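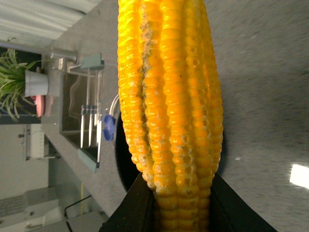

Flanholm, August

Clonel Yellow, by the ear or by the crate

We sell corn. We have tried selling other things at the Fornon farm shop, and there is a shelf of gooseberry chutney that can tell you how that went. The corn looks after itself. It starts coming in toward the end of July, and by the time the school buses are running again we are down to the stragglers and the customers who like to complain about stragglers.

Clonel is a yellow ear, and "yellow" covers a lot of ground. One cob can go from lemon to deep gold to something close to amber by the time you get to the narrow end. People ask if the dark end is riper. Tamás Borbély has grown it for 23 seasons and says he eats the whole thing and has never stopped to check.

The rows do not always close up. You may find a rough gap running down the cob between them, brown inside and a bit crumbly, and now and then kernels with a dimple or a pale edge. If you want every ear to match, the supermarket has trays of them under plastic, and we wish you well. Ears with a gap go in the same crate as the rest, at the same price. If a split bothers you, run the point of a knife down it before cooking and brush out the loose bits. Anything soft or sour-smelling should go to the compost, and you should come and tell us about it. Bring the receipt. Tamás will want to argue.

How it is sold

Single ears, loose, from the bin by the door. Please don't peel back the husk to look and then put it back. We can tell.

Half crate, 10 ears.

Full crate, 20 ears. The crate is ours and we would like it home again. There are 2 missing from last summer and we have a fair idea which street they are on.

Husked ears are kept in the cooler behind the till. They cost a little more and dry out faster, so buy those for tonight and the ones in the husk for tomorrow.

Cooking it

Boil in plenty of unsalted water for five minutes, or a little longer for a thick ear. For the pan, use a heavy one with some butter, medium heat, and keep turning. A big ear may be longer than your pan is wide. Snap it in half over the edge of the counter and try to look as if you meant to.

To cut the kernels off, stand the cob on end in a wide bowl and slice downward. Some will still end up on the floor – the dog knows this already.

Picking up

The shop is on Fekete Lane, past the second gate. We open at 8 a.m. and close when the bin is empty, so on a hot Saturday do not stroll over after lunch expecting sympathy. Crates can be put aside if you call the evening before. Cash or card, and the card reader works best if you hold it near the window.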